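3.2 Rods and end caps

The curtain rods in the Salholm flats were all of one type, a dark bronze-brown tube with a matte to satin finish. Residents handled them more often than we expected. In the October interviews, 26 of the 53 households said they had taken a rod down at least once in the past year, mostly to wash the curtains or to paint the window wall. Ferrand and Lai kept a separate log of the parts that went missing during this work, and end caps led the list.

Caps were recorded by finish and by fit. A cap that could be pulled off with two fingers was logged as "free," and one that needed a turn or a tool was logged as "tight." Figure 4 gives the finish we coded as "bright." 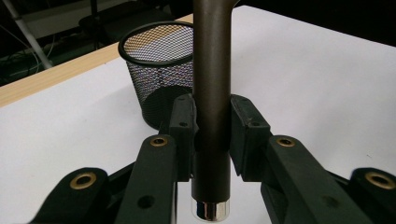 Figure 4. Dark rod with a short, shiny silver cap at its lower end.

3.3 Storage between uses

Rods that were not in use were kept upright in closets (the most common answer), behind doors, or under beds. Upright storage puts the weight of the rod on one cap, and the Skirden survey linked this to scuffing on hard floors. We found the same marks in 4 of the Salholm closets. Households that stored rods flat reported fewer lost caps, although several said the rods rolled and were a nuisance when cleaning.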